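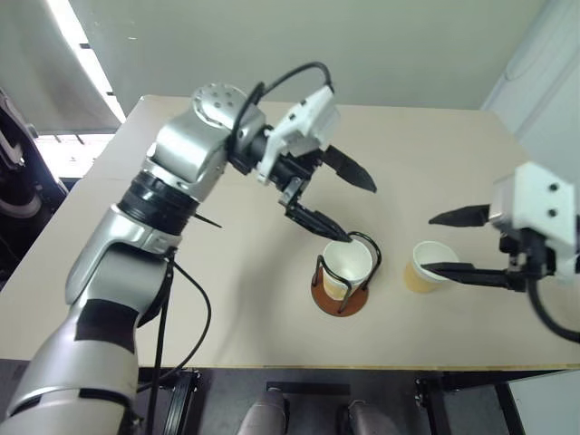 Milka Torvende
Freie Autorin, schreibt für das Ressort Alltag

Der lange Weg eines Bechers

Am Bahnhof von Grirkamstead stehen um sieben Uhr morgens die ersten Menschen vor dem Kiosk und warten auf Kaffee. Ich bin eine von ihnen, seit ich in diese Stadt gezogen bin. In dem Land, in dem ich aufgewachsen bin, trank man den Kaffee im Stehen aus einem Glas, und wer keine Zeit hatte, der trank eben keinen. Das Wort »Coffee to go« habe ich erst in der Fremde gelernt, zusammen mit dem Pappbecher.

Ich habe mich an ihn schnell gewöhnt. Er wärmt die Hände, er ist leicht, und man muss niemandem etwas zurückbringen. Später fing ich an, auf die Abfallkörbe zu achten. Im September, wenn die Schule wieder beginnt und die Züge voll sind, ist der Korb am Gleis schon vor neun Uhr voll, und auf dem Rand stellen die Leute vorsichtig noch einen Becher auf den anderen.

Was in der Pappe steckt

Ein Pappbecher ist selten nur aus Pappe. Damit er dicht bleibt, liegt innen meistens eine dünne Schicht Kunststoff, und diese Schicht macht im Altpapier Schwierigkeiten. Viele Papierfabriken können sie nicht leicht von den Fasern lösen. Der größte Teil der Becher aus den Straßenkörben wird deshalb verbrannt. Es gibt auch Becher mit anderen Beschichtungen, aber man sieht ihnen von außen den Unterschied kaum an, und am Kiosk fragt kein Mensch danach.

Seit zwei Jahren versucht man es in Grirkamstead mit Pfand. Das System heißt Skokar, und 119 Betriebe machen mit: Bäckereien, Kantinen, die beiden Kinos, sogar ein Blumenladen, der im Winter Tee verkauft. Der Becher ist grau und aus festem Kunststoff, mit einem Deckel, der sich schwer öffnen lässt. Man zahlt ein kleines Pfand und bekommt es bei jedem Betrieb zurück, der den Aufkleber an der Tür hat. Die Idee ist einfach, und die Schwierigkeiten sind es auch. Der Becher passt in keine Manteltasche. Außerdem riecht er, wenn man ihn am Abend in der Tasche vergisst, am nächsten Tag nach saurer Milch.

Im Teehaus Hầu, nahe am Markt, nimmt man beides. Wer einen Skokar-Becher mitbringt, zahlt für den Jasmintee 30 Cent weniger. Trotzdem geht dort noch immer mehr Tee in Pappe über die Theke. Hinten in der Küche ist es eng, und das Spülen ist die Arbeit, die zuletzt gemacht wird. Ich habe dort einen Nachmittag lang gesessen und zugesehen, wie die grauen Becher neben dem Waschbecken höher und höher wurden.

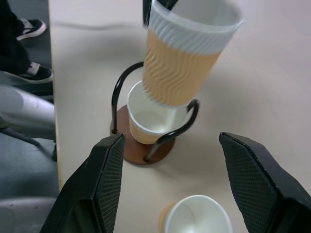
Nach Grorkosbridge und zurück

Gewaschen wird inzwischen vor allem in Grorkosbridge, 40 Kilometer entfernt. Ein Lieferwagen holt die benutzten Becher am späten Abend ab und bringt am frühen Morgen saubere. An dem Tag, an dem ich mitfahren durfte, waren es 2.149 Stück, so stand es auf dem Lieferschein. Die Halle liegt hinter einer Möbelfabrik, es ist darin sehr laut und sehr feucht, und meine Brille war nach einer Minute blind.

Ich habe gefragt, ob sich der Weg lohnt, und die Antwort war ehrlich: Es kommt darauf an, wie oft ein Becher wiederkommt. Einer, der im Küchenschrank steht und Stifte hält, hat der Umwelt nichts erspart. Bei mir zu Hause standen drei davon – ich habe sie am nächsten Morgen zum Bahnhof getragen und war ein wenig beschämt, als die Verkäuferin mir das Pfand in Münzen auf den Teller zählte.

Meine Mutter findet das alles sehr umständlich. Als sie mich besuchte, gingen wir zusammen zum Kiosk, und sie verlangte eine Tasse. Man gab ihr eine, mit Untertasse, aus dem privaten Schrank hinter der Kasse. Sie trank im Stehen, in vier Schlucken, und wir haben den Zug um sieben Uhr zwanzig noch bekommen.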